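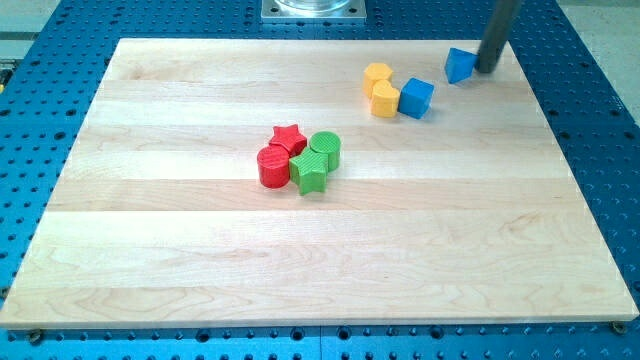
Maple panel on the blue top, shape blocks out.

Home | Forums | Wood and Panels | New Posts | Search | Log in

Thread: Maple panel on a metal top – does "pre-flattened" mean anything?
193 views | 4 shares

flatearth_bench
I paid $41 for a Plinholm edge-glued maple panel from Grametti and I'm trying to work out what I got for the money. The listing says "pre-flattened and rested, will not cup." Will not. I have never met a piece of wood that agreed to that in writing.

It's on top of the blue perforated metal table, and I use it as a surface for plastic shape blocks. I don't like putting them straight on the holes. The small ones tip and the color behind them makes everything hard to look at. Pale wood is much easier on the eyes.

Two questions. Does "rested" mean anything, or is it a word somebody in sales liked? And is the grid of holes underneath any help with air getting to the bottom face, or am I kidding myself?

plane_jane_doh
"Rested" means it sat in a warehouse. Every panel has sat in a warehouse.

The seams look fine to me, nice and parallel, and the tone from strip to strip isn't bad. I'd worry less about the label and more about what you have at those two front corners. Are those screws through the wood or next to it? From the picture they look like they're just off the corners.

flatearth_bench
Next to it. The heads bite on the edge a little. No holes in the panel.

plane_jane_doh
Then you're in better shape than most people who post here. Wood moves across the grain. Your planks run left to right, so it wants to grow front to back. Leave it somewhere to go. If you've got it pinched tight at the front and also at the back, it'll find its own way out and you won't like it.

oldgluepot
Going to disagree a bit. I have a panel about that style on a workbench, screwed down hard all the way around, going on nine years. No split. People on this board talk about wood movement like it's a bear in the yard. In a heated room with the windows shut it hardly does a thing.

plane_jane_doh
Nine years in one room with the windows shut isn't much of a test. Where I am, September is sticky and by January my knuckles bleed. I've had a glued top open up a gap I could slide a business card into.

oldgluepot
And was it maple? Or was it that cheap stuff from the big store?

plane_jane_doh
It was maple. I bought it at the yard in Padilla and picked the boards myself.

sandpaper_tigers
What finish is on it? It reads bare to me in the photo but I can't tell on this monitor. If it's bare on top and bare on the bottom that's at least fair. The ones that go potato chip on you are the ones where somebody puts four coats on the pretty side and nothing on the back.

flatearth_bench
I went over it with 200 grit and put one coat of Prarivix on both sides. The can says it "locks out moisture for the life of the wood." I have my doubts about that too. It looks the same as it did before, and so does the rag.

sandpaper_tigers
One coat locks out nothing. It slows things down a little. Two more thin ones, let each one sit overnight, both faces and all the edges. Edges get skipped. You've got that darker strip along the front and I'd give it an extra pass.

oldgluepot
Or leave it alone. It's a surface for plastic blocks. It isn't a piano.

hexnut_holler
I'm with oldgluepot on this one. Also the holes do nothing for you. Air under a board that's lying flat on metal isn't moving. If you want the bottom to breathe you need to lift it – a few thin spacers, same thickness, near the corners and one in the middle. Otherwise stop thinking about it.

flatearth_bench
Spacers would make it springy, though, wouldn't they? I'd sooner have it dead flat and solid than breathing. If I set a block down I want it to stay where I put it.

hexnut_holler
Depends how thick the panel is. What is it?

flatearth_bench
Thick enough to be a cutting board. I'd have to pull it to put a ruler on it, and I'm not pulling it today.

hexnut_holler
Then it won't be springy. Put the spacers closer together if you don't believe me.

plane_jane_doh
Before anybody buys anything: take a straightedge, lay it front to back across the seams, and look for light under it. Write down what you get. Do it again in the middle of winter. Then you'll know if Plinholm's claim is worth the sticker, and so will we. I've asked for this in three different threads and not one person has come back with the second set of readings.

oldgluepot
That's because nothing happened and they forgot.

plane_jane_doh
Or it cupped and they were embarrassed.

cornerblock
Different question. Do the plastic blocks mark the wood? I had a toy shape sorter leave colored smudges on a pine shelf and they never came out. I was told it was the finish still being soft, but the person who told me that also sold the finish.

flatearth_bench
No smudges so far. I was careful to let the oil dry before anything went back on it. I'd like to see how it looks after a summer with the heat up before I say it doesn't happen.

sandpaper_tigers
If it does, a light sanding will fix it. That's the one good argument for oil over a hard clear coat. You can mess it up and go again.

flatearth_bench
OK. Laid the straightedge on. No light under it front to back that I can see. Left to right there's a hair of light near the middle, but my straightedge came out of a bargain bin, so it could be the straightedge. I backed the front screws off a quarter turn each. No spacers for now. I'll do another coat on the edges this weekend and check it again once the furnace has been running a while.

I did write to Grametti and ask what "rested" means. They sent me the listing again.

plane_jane_doh
Flip the straightedge over and check the same spot. If the light changes, it's the tool.

flatearth_bench
It changed.

Recent threads
Edge-glued pine shelf, colored smudges
Is Prarivix any different from plain oil?
Straightedges under $20, which ones lie
Plinholm beech vs. maple panels
Getting old tape residue off a metal top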